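Children's history books: how an illustrated series gets reissued
Speaker notes – Thursday session, 2 pm, upstairs room

Speaker: Tineke Van Acker, Filtville Books

[Start once the door is shut. Slides are on the laptop already.] 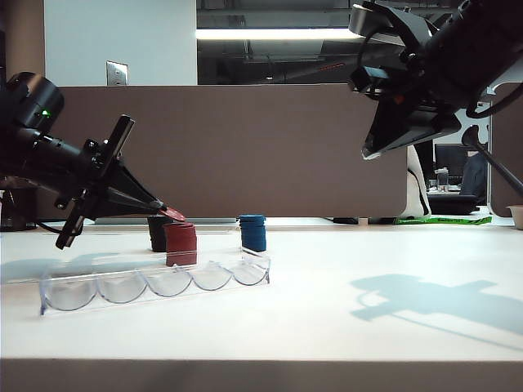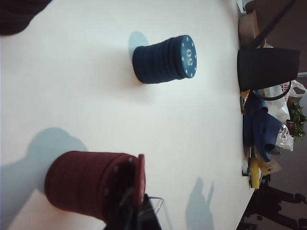

1. Who I am and what the talk covers

I edit history books for readers of eight to twelve. For the past few years I have mostly worked on reissues – taking a book that sold well in its day and getting it ready to sell again. Tonight I'll go through one of them, the Kiltach canal book, from the first read to the printer.

I won't talk about fiction. The money and the contracts are different and I don't know them well enough.

2. The old edition

Hold up the old copy. Pass it round, ask for it back.

First printed as a hardback, large format, 284 pages. It covers the building of the Kiltach canal, the families who lived on the boats, the trade in coal and salt, and the closure. The author was Ziółkowski, who also wrote the lighthouse book some of you will know from school.

What people remember is the fold-out of the lock staircase. What they forget is how much text there is. Some spreads have six paragraphs in small type running round the drawings. A keen ten-year-old will read it. Most will look at the boats.

3. Why bring it back

Libraries kept asking. Their copies were falling apart at the fold-out and they could not replace them. Second-hand prices had gone up as well.

We also had the artwork. Gwenaël Perrin did all the cutaway drawings and had kept the originals flat, in drawers, in good order. We have turned down other books where the art was lost and only the printed pages were left. You can scan a printed page but the dots show.

4. Cutting the length

The new edition is 166 pages. I expect a question on this, so deal with it now.

Three chapters went completely: the one on company shares, the one on Acts of Parliament, and the long one on rival routes. The facts a child needs from those are now in a box on page 12. The rest came out line by line. I read every caption against its drawing and took out anything that only repeated what the drawing showed.

Read aloud, old caption then new caption, the horse and towpath spread. Don't rush.

The fold-out stayed. It was the most expensive thing in the book and sales wanted it gone. We paid for it by going to a lighter cover board.

5. Checking the history

A book this old has mistakes, and some things that were right at the time have since been shown to be wrong. We sent the text to two readers, one for the engineering and one for the social history. They sent back 175 notes between them.

Most were small. Dates, the spelling of village names, a pump drawn with its handle on the wrong side. A few were bigger. The old book said boat children did not go to school. Many did, a day here and a day there, and there are attendance books to prove it. That spread was rewritten and Gwenaël made a new drawing for it.

Show the new drawing. Mention that it was done in the same ink as the old ones.

6. What I'd do differently

Start on permissions earlier. The maps belonged to Prorkance, a small map publisher, and it took from May until after Christmas to get a signed letter. The book missed its first print slot.

Test the pages on children before the design is fixed. We did it after. They could not find the page numbers, which were tucked into the inside margin, and moving them meant touching every spread.

Keep the old index. I had a new one made from scratch and then found that half of it matched the old one word for word.

7. Questions

Likely ones: Is there an e-book? (No, the fold-out doesn't work on a screen.) Is the lighthouse book next? (Not decided. Don't promise.) Can we buy a copy tonight? (Yes, on the table by the stairs, card or cash.)

Collect the old copy before leaving.

Related talks
Drawing a cutaway, with Gwenaël Perrin
Maps in children's books: who owns them?
Writing captions for young readers
What school libraries buy

Filtville Books | Contact us | © Filtville Books, all rights reserved | Back to top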